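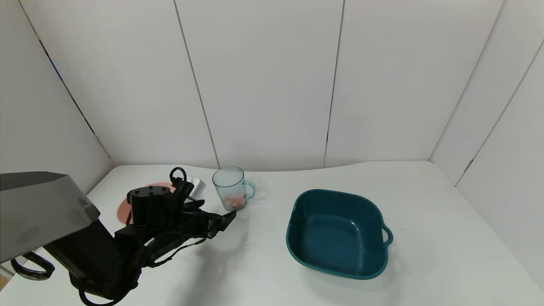 La mesa blanca y el vaso de plástico.

Ocho de la tarde. Hoy me han llegado 2 mensajes al móvil de una tal Fakbridge, que dice ser una empresa de mensajería. El primero avisaba de un paquete retenido por falta de pago de la aduana. El segundo, una hora después, decía lo mismo con más prisa y traía un enlace. No espero ningún paquete.

No he abierto el enlace. He buscado el nombre y sale una página bastante bien hecha, con un formulario para la tarjeta y ninguna dirección postal. En el foro de Nonditz, el que miro para las cosas del banco, había ya varios casos iguales. A una persona de Orellana le quitaron unos 2000 euros después de dar el código que le llegó por SMS. Denunció al día siguiente y sigue esperando.

He hecho capturas de los mensajes, he bloqueado el número – acaba en 2782 – y luego he llamado al banco. Veinte minutos de espera. Me han dicho que en mi cuenta no hay nada raro y que no hace falta cambiar la tarjeta si no he metido los datos. De todas formas he bajado el límite de compras por internet.

Lo que me molesta es que en el mensaje venía mi apellido bien escrito. Supongo que salió de Irton, la tienda donde compré la impresora y que en primavera mandó un correo diciendo que había tenido una filtración. Entonces cambié la contraseña y no pensé más en ello.

Mañana llamo a mi madre para que no pulse nada. Ella sí espera un paquete. También tengo que darme de baja en Irton, si encuentro dónde se hace.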